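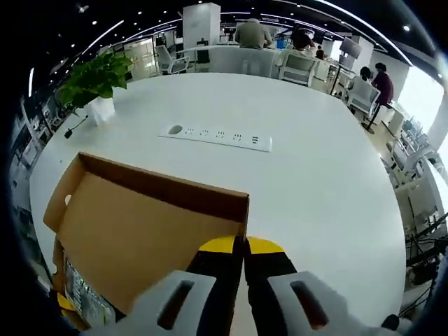 Keeping cardboard boxes for storage

Flatten anything you won't use within the month. A flat box takes up next to no room behind a wardrobe, and it keeps its shape better than one left standing with things piled on it.

Shallow boxes work well as drawer dividers. Measure the inside of the drawer first, then trim the sides 5 mm lower than the drawer front so nothing catches. Score the line with a blunt knife before you cut.

Pull off old tape slowly – a hairdryer on low will soften the glue. Paper tape can stay on if the box is going in the recycling.

Don't keep boxes on a garage or cellar floor. Cardboard draws up damp and silverfish like it. Put them on a shelf or a couple of battens, 100 mm clear of the ground.

Write the contents on a short side, as that is the side you will see on the shelf. Pencil is easier to change than marker.

Greasy or food-stained card goes in the general waste.

Last updated 2021-03-03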